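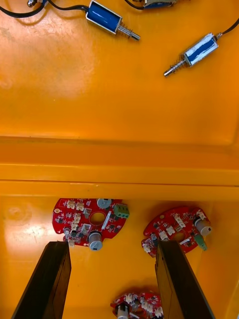
Pemstead doorbell

The Pemstead doorbell is a two-note chime worked by a small electromagnet, and I grew up with one in the hall. You press the button, current runs through a coil, and the plunger shoots out and hits the first metal bar (ding). Let go and a spring throws it back into the second (dong). It's a lovely noise!

Mine came from Clerkberg, where Zdenka Kovačević built the first batch of 206 in a rented shop. She later sold the design to Nikolovski, who made 2,559 more - mostly in cream, sadly, as I like the green.
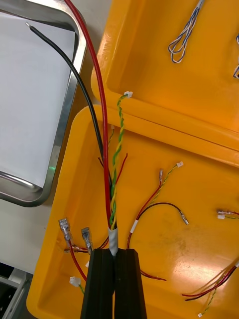
Collectors tend to argue about the bars. Early ones are brass and ring a bit lower, and I'd take those any day. Later sets used steel, which sounds thin to me, though Ilir Milošević swears by his and has it on the back door as well.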